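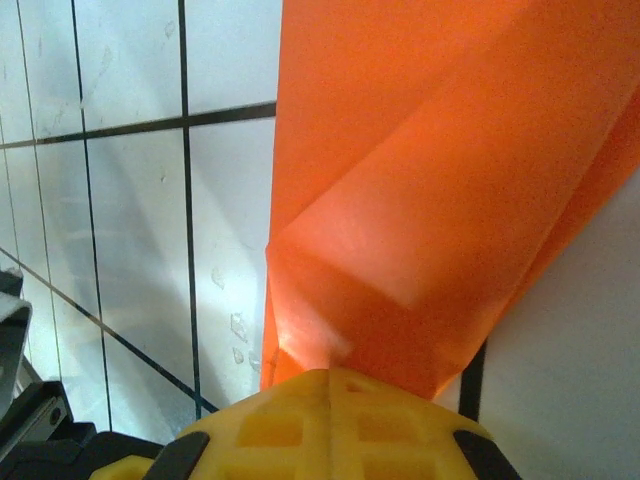

# Renting out sheer table overlays: deposit, cleaning charge and wear

**Posted in: Small Organizations – Equipment and Lending**
Posted by Maltunton Community Hall Office, 2 January 2026

Our hall has a lending cupboard from which member groups may borrow items for receptions and seasonal events. Until now this has covered folding chairs, serving dishes and plain cotton tablecloths. We have recently received a bequest of sheer colored table overlays, and several groups have asked to reserve them for events in February.

The cotton cloths have always been lent under a simple arrangement. The borrower pays a flat deposit, washes the cloths at home and returns them within 11 days. We are not certain that the same terms are suitable for sheer fabric, which snags easily and does not tolerate a hot iron. The full set was valued at $900 when it came to us, and the hall carries no separate insurance for textiles.

We would be grateful for guidance on the following matters:

- whether the deposit should reflect the full replacement value or a part of it
- whether borrowers should be permitted to wash the overlays themselves
- how other organizations distinguish ordinary wear from damage when a deposit is to be returned

We should add that our member groups are small, and a high deposit would exclude some of them. The current lending form is one page long and we would prefer that it remain so.

---

**Semaan Linen Library**

We have operated a lending collection of table linens for a number of years and have revised our terms more than once. The following reflects our present practice.

*Deposit.* We do not ask for full replacement value. For a set such as yours, a deposit of $200 would be in keeping with what we charge. It is large enough that borrowers take the matter seriously, and most small groups can set it aside for a short period. The form should state separately that the borrower remains responsible for loss beyond the amount of the deposit. Many forms omit this sentence, and it is difficult to recover anything further without it.

*Washing.* We stopped allowing home washing of sheer items. Borrowers used fabric softener, dried the pieces on high heat, or washed them together with garments that had zippers. We now ask that overlays be shaken out, folded loosely and returned unwashed in the bag provided. A cleaning charge is collected at the time of booking and is not refundable. Wax should be left alone by the borrower. Attempts to scrape it off have cost us more pieces than the wax itself.

*Wear and damage.* Our form uses these definitions:

| Condition on return | Treatment |
|---|---|
| Creasing, light food marks, loose hem thread | Ordinary wear, deposit returned in full |
| Single pulled thread, no hole | Ordinary wear, noted on the record card |
| Hole, tear or scorch mark | Damage, cost of repair or replacement deducted |
| Dye transfer or candle wax | Assessed after cleaning |

The last line matters – we do not return the deposit until the cleaned item has been inspected, and the form says so. Please also record the condition of each piece before it leaves the building. Hold it up against a window, as small holes in sheer fabric do not show when it is lying on a dark table. The borrower and the person issuing the item should both initial the card.

As to length, our form fits on one page, with the table printed on the reverse.

---

**wondetti_events**

Keep it simple. Charge the same deposit as the cotton cloths and accept that some pieces will be lost. We paid $395 for a replacement set last year and considered it a normal running cost. Polyester overlays can be machine washed on cold in a mesh bag. Check the label first.

---

**Skirnora Parish Rooms**

We agree with most of the advice from Semaan Linen Library but would offer two further remarks.

First, the answer concerning machine washing depends entirely on the fiber. Donated items often have no label. If yours do not, we would suggest testing one piece in cool water with a mild detergent and drying it flat before any rule is adopted. Strong colors in particular may bleed at the first wash.

Second, the hall may wish to divide the set. We lend overlays in small bundles, each with its own card and a proportionate deposit. A group that needs to dress only the head table is then not asked to secure the value of the entire collection. This has answered the concern about smaller groups in our case, although it does create additional record keeping.

For storage between loans, we roll the pieces on cardboard tubes covered with white tissue. Folded pieces developed permanent lines along the creases, and pressing did not remove them.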